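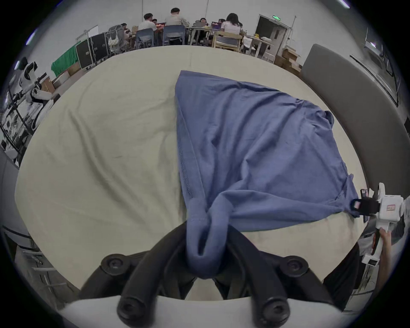
What makes a cotton garment crease most in home laundering? The length of time it lies in the drum after the final spin.

Home Journal Issues Authors Search
Shares 2 Comments 0

4.2 Creasing and delay before unloading

Diaries were sent to 277 households in Skarnberg and Osbridge, and 186 were returned complete. Each entry gave the load size, the spin speed and the time at which the drum was emptied. Creasing was graded by the household against a printed card – the Virkel card – before any ironing. Loads left overnight were graded worse than loads emptied at once, and the difference held at every spin speed recorded. 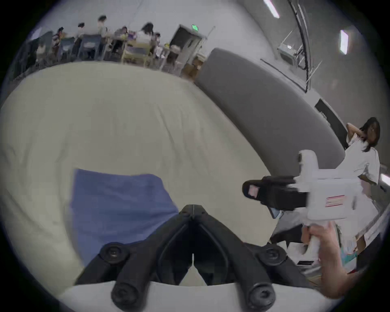

Grading at home depends on the surface used as well as on the cloth. The card instructions asked for a hard, flat table, but many diaries named a bed or a sofa. A padded surface with a fabric cover has creases of its own, as the cream one under the blue cloth in Figure 2 does, and a grader may read these as part of the item. Grades given on soft surfaces were therefore analysed separately. They showed a wider spread and a slightly higher mean.

Fibre content was taken from the care label. Where the label was missing the item was left out of the comparison in Section 4.3.

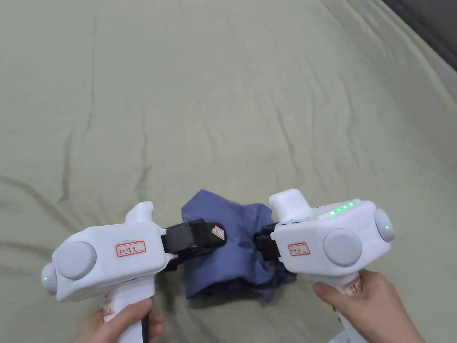

Carolina Brandão objected, in comments on an earlier draft, that delay and load size cannot be fully parted in diary data, as larger loads tend to be run late in the evening and emptied the next morning. We accept this in part. Restricting the analysis to half loads reduced the effect of delay but did not remove it. The Barros trial, which fixed load size, found a similar pattern for cotton and none for polyester.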